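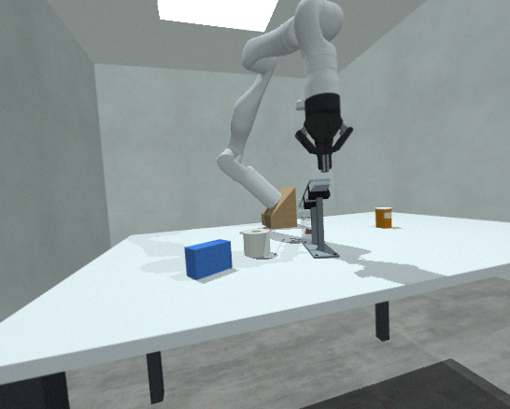 2024-04-26

Load-in at the Dreltthorpe hall, second visit. Doors for the Plonico show were at 7:30, so the plan was line check at 4 and everything out of the aisles by 6. We made the first and missed the second.

Power: two separate circuits at stage left, one at stage right. The stage right circuit also feeds the kitchen behind the wall. Put the amps on stage left and ran a long cable across the back for the keyboard. Hum on the keyboard channel at once. Swapped the cable, no change. Swapped the DI box, no change. Lifted the ground on the DI and it went away. Should have started there.

Room: 200 seats, flat floor, hard plaster on both sides, curtain at the rear only. The empty room rings at the low end of the vocals. Cut 4 dB at 250 Hz on the mains and a narrower cut at 630 on the wedges. With people in, I put 2 dB back at 250 and left the wedges alone. The back rows are still short of consonants. The mains are hung too high for this ceiling and the angle can't be changed without a lift. Next time I would bring a pair of small fills on stands – the older ones would do – and delay them to match.

Inputs came to 13 on the final list. The one sent by the band in advance had the second acoustic guitar missing and a trumpet that did not exist. Repatched from the stage box and relabeled the desk by hand. Saved the show file as Dreltthorpe B. File A is from the September visit and has the old monitor sends in it, so do not load A.

Opening act was Marquez, a duo, no drums. Easiest half hour of the night. Both vocals sat where I put them and I hardly touched a fader. They asked for more reverb in the wedges and then asked for less.

Plonico ran long. The set list said 75 minutes and they played 92. Feedback once, in the fourth song, when the singer walked in front of the left main with the wireless. Pulled the channel down and brought it back up inside a bar. The last two songs were loud on stage and I had very little vocal left to give. The recording from the desk will sound like a vocal with a band in another building.

Load-out took 50 minutes. One mic clip broken, one XLR with a bad shell (taped red, in the repair bag). Batteries in the wireless were at one bar by the end. Fresh set for Nundisel.

Nundisel is outdoors. Need wind covers, the long multicore, tarps, and an answer about where the generator goes. Asked twice by email – no reply yet.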